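第四章 展签、图录与语音导览的安装和调试

写在前面

前三章讲的是墙面、灯光和开箱,到这里作品应该已经挂好了,您大概也想坐下来喝口水。请先喝,这一章不急,但是比较琐碎,最好找一个上午,两个人一起做。本章适用于巡回展《纸上的工厂:两次大战之间的宣传版画》的所有接收场馆,不管您用的是 Wornon 导览主机的旧款还是新款,步骤都一样,只有接线那一段略有差别,我会在那里单独说明。

本章由巡展统筹 Prodromos Karagiannis 编写,2024年5月27日修订。手里若还有更早的打印稿,请对照一下 4.3 和 4.6,这两节改动最多,其余部分只改了几个错字和一处写反了的左右。

4.1 开始之前要准备的东西

请从三号箱(箱盖上贴绿色圆点的那只)里取出下列物品,放在一张铺了毛毡的桌子上:

展签一套,按展厅分装在纸袋里;
Kodier 展签夹一盒,附小号内六角扳手一把;
Wornon 导览主机一台,电源线和网线各一根;
手持听筒,装在灰色海绵托盘里;
阅览区图录和配套的拴绳;
白手套、软毛刷、水平尺、铅笔。

注意:请不要带圆珠笔进展厅。我知道大家口袋里都有一支,我自己也有。放在门口的盘子里就好,走的时候再拿。

4.2 核对展签

1. 按展厅顺序打开纸袋,一次只开一袋。第一展厅没有装完之前,第二展厅的袋子请留在桌上不要拆。

2. 每张展签背面右下角印有一个编号,与作品背板上的编号相同。比如背面印着 268 的那张,对应的是第二展厅那幅纺织厂女工的石版画。请以编号为准,不要凭标题去找,因为这一时期的版画标题重复得厉害,光是叫《晨班》的就有好几幅,作者各不相同。

3. 把展签正面朝上,依次靠在对应作品下方的墙脚,先不要装。全部摆完以后从入口走一圈,像观众那样走,慢一点。多数放错的展签都是在这一圈里发现的。

4. 如果缺了某一张,请不要自己打印替代品。展签用的是 Pärn 纸厂的棉浆纸,颜色偏暖,和办公室的白纸放在一起非常显眼。写信给我们,我们会补寄。等待期间那个位置空着就可以,观众比我们想象的宽容。

说明:外文标题一律保留原文,译名放在第二行。有些场馆希望把译名提到第一行,我们理解,也愿意商量,不过请在布展前提出,布展当天再改就来不及了。

4.3 安装展签夹

1. 从作品画框的右下角往右量出一掌宽,用铅笔在墙上轻轻点一个点。展签中心的离地高度为 1312 毫米,整个展厅统一,哪怕画框高低不一也请统一。旧版手册写的高度要更高一些,坐轮椅的观众和孩子看起来都吃力,所以我们降了下来。

2. 把 Kodier 展签夹的底座贴在点上,放好水平尺,再撕掉背胶的保护膜。先撕膜再找水平的做法我也试过,结果刮了一下午的墙。

3. 按住底座,心里慢慢数到三十。

4. 插入展签,用内六角扳手把侧面的小螺丝拧到刚刚吃力为止。拧得太紧,纸边会起皱。

5. 铅笔点请用软橡皮擦掉,由外往里擦。

注意:第三展厅有两幅大尺寸海报,画框下沿已经低于标准高度。它们的展签照样装在右侧,不要移到画的下方。

4.4 安放导览主机

1. 主机请放在服务台内侧,离地摆放,四周留出散热的空隙。不要放在暖气上,也不要放在装海报筒的柜子里,后一种情况在去年 12 月的一站真的发生过,主机倒是没事,海报筒热得让修复师很不高兴。

2. 先接网线,再接电源。旧款主机的网口在背面左侧,新款在背面右侧,旁边都有一个橙色标记。

3. 按下电源键,等指示灯由闪烁变为常亮。第一次启动会慢一些,它要把全部讲解音频检查一遍,请耐心等候,中途不要断电。

4. 在管理页面输入场馆代码。代码写在接收函的第二页。连续三次输错,页面会锁住一小会儿,过后再试即可,不必打电话。

5. 选择语言。默认是中文和英文,另有希腊文和爱沙尼亚文可选。语言开得越多,听筒同步所需的时间越长,如果您那里平时用不上,关掉就好,以后随时可以再打开。

4.5 听筒充电与试听

1. 把听筒逐一放入充电座,听到轻轻一声“嗒”才算到位。

2. 充满以后随意取出一只,输入 400,应当听到总导言的开头:“请先不要走近,从门口看第一幅。”听到这句话,就说明音频包安装正确。

3. 接着输入 1464,这是展览最后一段讲解,谈海报怎样从街头的墙上进了博物馆的柜子。如果 400 有声音而 1464 没有,多半是同步还没完成,等一等再试。

4. 请至少在每个展厅里各试听一段,站在作品前面听,不要在服务台听。讲解员的语速是按观众在画前停留的节奏录的,坐着听总觉得慢,站到画前就刚刚好。

说明:这一时期的作品常常带着很强的口号,有些观众会问,展览是不是赞成画里的主张。讲解里对此有一段专门的文字,谈的是画家受谁委托、在什么条件下工作、后来怎样了。值班同事若不知如何回答,请观众听 400 之后紧接的那一段就很好,不必当场辩论。

4.6 布置阅览区

阅览区虽然在展厅的最后,却是观众坐得最久的地方,请不要草草了事。桌子用 Brevar 的矮桌,没有的话,任何边角圆滑、不会晃动的桌子都行。

1. 桌面铺上毛毡,四角压平。

2. 把图录放在座位正前方,离桌边留一点距离,让观众的手肘有地方放。

3. 拴绳穿过书脊内侧,不要穿过书页。绳长以能把图录完全翻开又不至于垂到地上为宜。

4. 将图录翻到中间,左右各轻压几下书缝,使它能自己摊平。新书尤其要做这一步,不然观众一松手它就合上了,下一位便以为不许翻。
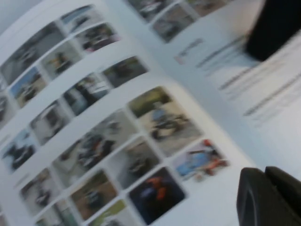
5. 调整阅读灯。光从左后方来,亮度以能舒服地看清图注为准。光面纸会反光,请坐下来看一看,站着看是看不出来的。

6. 把留言本放在另一张桌上,配铅笔。和图录放在一起,总有人把感想写进图录里,字还写得很好看,让人舍不得责怪。

注意:图录每天闭馆后请合上,平放过夜。敞开放一夜,书脊很快就会松。

4.7 开放前最后检查

请在开放前一天傍晚,灯光全部打开之后,按下面的顺序再走一遍:

1. 展签是否水平,编号是否与作品一致;
2. 听筒是否全部充满,400 和 1464 是否都有声音;
3. 阅览区的灯是否亮着,绳子会不会绊脚;
4. 门口的盘子里有没有圆珠笔。有的话,请还给它的主人。

4.8 常见问题

听筒有杂音:先擦一擦耳机网罩,再放回充电座重新取出。如果仍有杂音,用纸条写上“待修”贴好,单独放在海绵托盘的最后一格。

讲解与作品对不上:多半是作品换过位置而编号没有跟着换。请查看背板编号,不要去改主机里的目录。

展签夹松脱:背胶在粉刷未满一周的墙上粘不牢。可以改用盒底附带的细钉,钉之前请先问过场馆方面。

管理页面打不开:请确认电脑和主机接在同一个网络上。很多场馆的访客网络与办公网络是分开的,连错了就什么也看不到。

其余问题请写信到接收函上的地址,附上场馆代码和展厅号,我们通常在下一个工作日回复。拆展时的收纳顺序见第五章,海绵托盘和空纸袋请都留着,到时还要用。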